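Offene Tür bei Quinlan — Notizen vom Donnerstag

Eigentlich wollte ich nur kurz rein, eine Stunde vielleicht, bin dann bis kurz vor sieben geblieben. Quinlan hat im Juli die neue Etage aufgemacht und gleich alles gezeigt: Musterwohnung, Lager, Teeküche. Anfahrt mit dem 126er, Haltestelle direkt vorm Hof. Parken besser vergessen.

Am Eingang Yavuz Akgül, Namensschild, Händedruck, Zettel mit dem Rundgang. Laut Zettel 183 Anmeldungen, am Nachmittag war trotzdem gut durchzukommen. Kaffee gratis, Kuchen gegen Spende.

Erste Station, das Wohnzimmer. Thema: Aufräumen und Verstauen auf kleiner Fläche. Beiger Teppich, niedriges blaugraues Sofa an der Wand, helle Jacke quer drüber. Davor der Korb. Um den ging es den halben Nachmittag, dunkel, grob, dicker Rand.
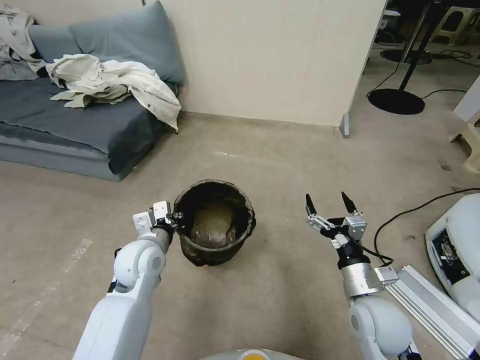 Veronica Munteanu betreut bei Quinlan die Einrichtung und hat ziemlich klare Ansichten. Lieber ein großer Korb am Boden als fünf kleine Kisten im Regal. Offen, ohne Deckel, sonst wirft keiner was rein. Kam bei den Leuten gemischt an. Eine Besucherin mit zwei Kindern meinte, bei ihr wäre der nach einem Tag voll und nach zweien umgekippt. Gelächter. Munteanu: dann eben zwei Körbe.

Preisfrage natürlich auch. Ein ähnliches Modell läuft im Katalog unter »Hutia«, 187 Euro. Fand ich happig. Der Mann neben mir auch, hat er laut gesagt.

Weiter mit dem Sofa. Tief, sehr tief, ich komm da mit meinem Knie kaum wieder hoch. Dafür wirkt das Zimmer größer, das stimmt schon. Sitzfläche dick gepolstert, Rückenkissen an die Wand gelehnt. Und die Wand in Creme — hätte ich nicht genommen, bei dem Teppich verschwimmt mir das alles ein bisschen. Geschmacksache. 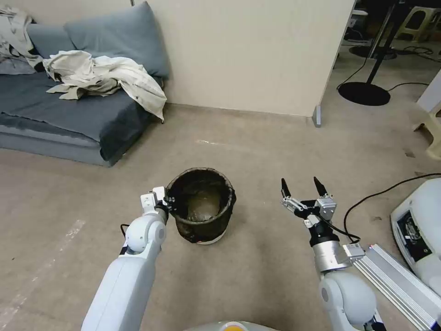

Joonas Rautiainen hat dann noch was zur Bodenpflege erzählt, leider parallel zum Kuchen, also halb leer der Raum. Mitgeschrieben hab ich: Teppich in Bahnen saugen, immer vom Fenster weg. Flecken tupfen, nie reiben. Schwere Sachen alle paar Wochen umstellen, wegen der Druckstellen. Wusste ich alles, mach ich trotzdem nicht.

Streitpunkt Geflecht. Rautiainen ist dafür, einen Korb im Wohnraum nur mit der Bürste sauber zu machen, Munteanu nimmt auch mal einen feuchten Lappen. Haben sie nicht geklärt. Ich hab zuhause einen aus der Ovus-Serie, der wurde bei mir nach dem Abwischen muffig, also eher Team Bürste.

Nebenan, durch die Öffnung rechts, stehen gestapelte Hocker und ein schwarzer Ständer mit rundem schwerem Fuß. Da ging der Rundgang nicht rein. Schade, die Hocker hätten mich interesiert, stapelbar such ich schon ewig was für den Balkon.

Vorm Rausgehen noch mal zum Korb. Der Boden drunter ist weiß, das fällt bei dem dunklen Geflecht richtig auf. Mir hätte er ganz in Dunkel besser gefallen.

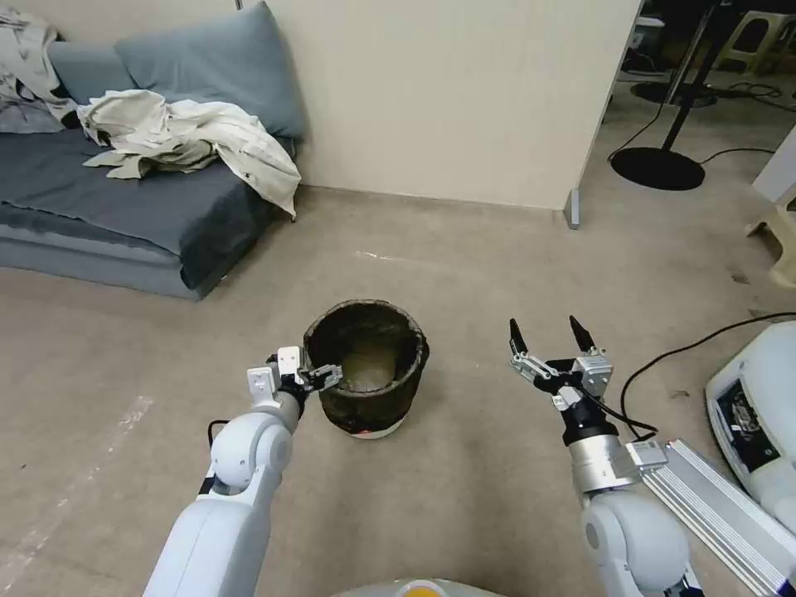 Lager und Teeküche

Eine Treppe runter. Gráinne Fitzgerald führt durchs Lager, schnell, gut verständlich auch hinten. Rund 300 Artikel liegen dort, sortiert nach Zimmer statt nach Hersteller. Klingt komisch, leuchtete mir aber nach zwei Gängen ein. Retouren kommen in ein eigenes Regal und gehen freitags zu Grullport. Auf die Frage nach B-Ware: gibts, nur vor Ort, nicht online. Gemerkt.

Teeküche klein, voll, laut. Bianca Lungu am Kuchenblech. Mohn war aus, Apfel gut — etwas trocken am Rand. Gewinnspiel hab ich verpasst, weil der Kasten hinter der Tür stand.

Nächster Termin steht noch nich fest, soll am Eingang ausgehängt werden. Wer hingeht: früh kommen und das Lager zuerst machen.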